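SKOSTVILLE, Dec 23, 2025

**Hoekstra Community Kitchen to Open a Second Dining Room in Trendton This July**

The Hoekstra Community Kitchen, which has been putting hot suppers on the table in Skostville for 7 years, is very happy to share that it will open a second dining room next summer in the old Skurnness Bakery building in Trendton. The lease was signed last week, the keys are in a coffee mug on the office windowsill, and the cooks have already started arguing (in a friendly way) over where the soup station ought to go.

The new room will seat 30 people at a time and will serve supper four evenings a week to begin with. As in Skostville, there is no sign-up sheet and no income form to fill out. Guests pay what they like in the box by the door, or they pay nothing and sit down, and either way they get the same plate and a second helping if the pot allows.

"We have had families riding the bus over from Trendton for years now, sometimes with little ones asleep on their shoulders on the way home," said Abílio Serrano, director of the Hoekstra Community Kitchen. "It's a long ride for a bowl of soup, even a good one, and I've wanted to bring supper closer to them for as long as I've had this job. When the bakery came up for rent I walked over on my lunch break, looked in the front window, and called the landlord from the sidewalk."

The bakery closed a few years back, and plenty of people in Trendton still talk about its raisin rolls. The front counter will stay, along with the big window and the tile by the entrance. The back needs more attention. New plumbing goes in over the winter, followed by a proper vent hood, a walk-in cooler and a ramp at the side door so that nobody has to struggle with the step on Mill Street. 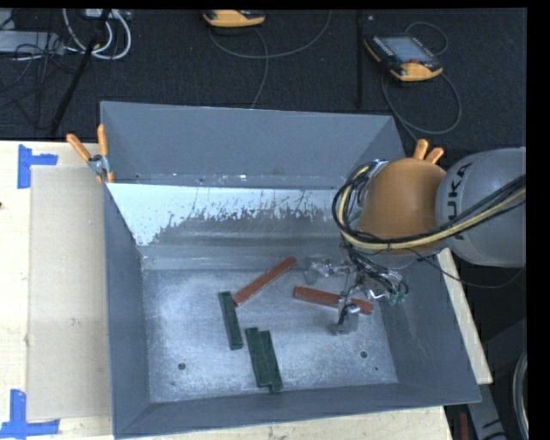

Suppers in Trendton will lean on the dishes that Skostville regulars know well: bean soup with greens, chicken and rice, baked pasta on Thursdays, and the cornbread that disappears faster than anything else. The kitchen also hopes to hear from Trendton families about what they grew up eating. A recipe box will sit on the counter from opening night on, and Serrano has promised to cook at least one card from it every month, however complicated the handwriting.

Before the doors open, the kitchen is looking for plates, soup bowls, sturdy chairs and large stockpots in good shape. Things needn't match. Donations can be dropped off at the Skostville dining room any weekday afternoon, and larger items can be picked up if you call ahead. A gift of $300 covers the food for one full evening, and smaller gifts are every bit as welcome.

"Come and eat with us in July," Serrano said. "Bring your neighbor, bring your mother, bring the raisin roll recipe if you happen to have it. I'm quite serious about that last one."

The opening date and the full weekly schedule will be announced in the spring. The Skostville dining room will keep its usual hours throughout.

**About the Hoekstra Community Kitchen**

The Hoekstra Community Kitchen is a nonprofit dining room in Skostville, open to everyone and supported by local gifts, area farms and the guests themselves.

**Press contact:** Abílio Serrano, Director, Hoekstra Community Kitchen, Skostville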